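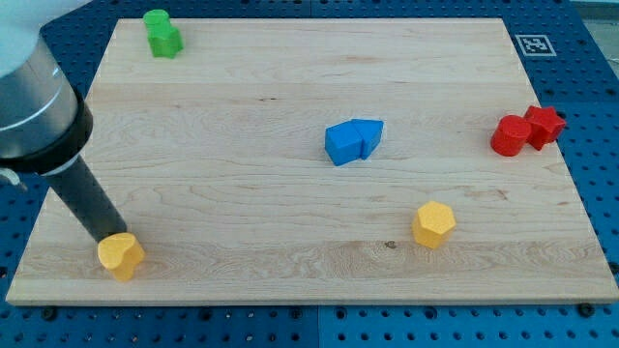
Figure 1. Block-pushing task: arm, rod tool and the eight blocks on the wooden board.

3. Equipment and Budget

Our first budget had one line in it, and the line said "robot." Hendrik Van der Linden, who signs our purchase forms, sent it back with a question mark. The second version had 16 lines and got a signature, along with a total of $2,910 for everything other than the arm, which the department already had.

The surprise was where the money went. We had set aside $800 for a gripper. Then we read our own task description, noticed that it only ever says "push," and put a plain rod on the arm instead. Most of the savings went straight into a camera mount from Dostia, which shipped without its screws. Screws are now line 17.

The perforated table top came from Rosales. We got 2 quotes, and the other one, from Celbridge, was cheaper until shipping was added. Anyone repeating this project should ask for shipping up front, in writing.

The blocks cost next to nothing and caused the longest meeting. Four colors, two blocks of each, with shapes that don't all slide the same way – the star and the heart will need more test time than the cube. We budgeted for one set. Please order spares.

Still open for August: the Hendosine software license, which renews every year and which we had filed under "one-time costs."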